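Can my councillor vote on a rezoning when she owns the place next door?

Posted in Local Government, November 2022

Our council is about to vote on rezoning the old Kallen Street depot from industrial to mixed use. One of our ward councillors owns the block beside it, which will presumably become worth a good deal more the minute everyone's hands go down. She has told the local paper she'll be "bringing an open mind". I have no doubt. Can she vote, and if she does, is there anything a ratepayer can do besides sigh at the livestream?

Escobedo Ward Ratepayer

Araba Quansah
Short version: she has to declare it, and in most states she then has to leave the room while it's debated and decided. The Local Government Act where you live will have a section on conflicts of interest, and owning neighbouring land is about as plain a case as they come. Some Acts let her stay if her interest is no greater than that of other ratepayers in the area. That exemption gets stretched like an old jumper, so read the wording yourself.

Before the meeting, look her up in the register of interests. Ours is on the council website, seven clicks down, under a heading that suggests it's to do with bins. If the block isn't listed, email the CEO and ask why. Be polite and keep the reply.
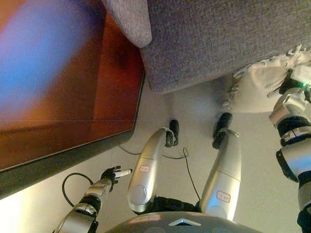

Arne Wunderlich reckons the register is where good intentions go to nap. I sat through 29 items at our last meeting and the declarations took less time than the acknowledgement of the caterers. Two councillors declared an interest in the Plolirora Road shops, walked out to the foyer, and walked back in for the vote on the car park serving the same shops. Apparently that was a separate matter. Check whether your agenda splits things up like that.

If she does vote, complain in writing to the council's conduct officer or whatever integrity body your state runs. It can take months. Quote the minutes and the item number and leave out the adjectives. My first complaint had a great many adjectives and went nowhere.

Priltier81
just vote her out mate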